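Slides are numbered in the corner. If the clicker dies, just say "next" in a tired voice.

## Slide 1 - Title: "It's Just White"

- Wait for the coffee line to sit down.
- Open with the stairwell at Duvgate. Two weeks to gut it, one day to plaster it, **27 days** to agree on the color. The color was white.
- Pause. Anyone who has painted with a spouse will laugh. The rest are young.

## Slide 2 - The fan deck

- Hold up the real deck. Let it fall open. Do NOT drop it like last time.
- The Trarkent deck has 1356 colors. 41 of them are white.
- Read a few names slowly: Oat Milk, Second Snow, Quiet Linen, Linen. Ask the room what Linen did to be so loud.
- Point to make: the names sell a mood, and the mood doesn't come in the can.

## Slide 3 - Undertone, the short version

- Every white leans somewhere. Yellow, pink, green, gray, blue.
- You can't see the lean on one chip. Lay it on printer paper and it shows up right away.
- Story: the Murnine kitchen. Client wanted "no color at all." We put up a white with a green lean, across from a big maple tree. From May on, they were cooking inside a lime.
- (If someone asks: yes, we repainted. Yes, we paid.)

## Slide 4 - Light does most of the work

- North rooms pull gray and blue. A cool white in there looks like a dentist's office on a Friday afternoon.
- Bulbs matter as much as windows. Swap the bulbs before you buy paint, then look again.
- Test boards, two coats, moved around the room. Morning, noon, 9 p.m.
- Skip the little squares on the wall. The old color bleeds into your eye and you end up choosing against beige.

## Slide 5 - Floors and walls

- A pale floor throws its own shade up onto whatever stands behind it. People pick the wall first and then wonder.
- Give them a few seconds with this one before talking.
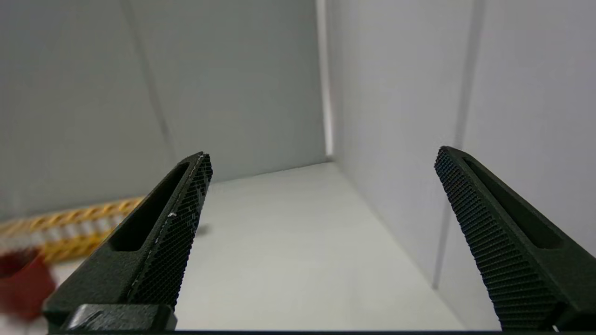
*Gray-white underfoot, running back to the rear wall.*

- Ask who would call that floor white. Hands up. Ask who would call it gray. Some of the same hands go up.

## Slide 6 - What to do on Monday

- Pick the fixed stuff first: floor, counter, tile.
- Get down to three whites. Hutsuliak sells sample pots, so buy three and hide the deck.
- One person decides. Write down who.
- Budget joke: the Duvgate client spent $300 on samples for a stairwell. Then chose the first one.

Questions. If it's about ceilings, say "flat finish" and look at the clock.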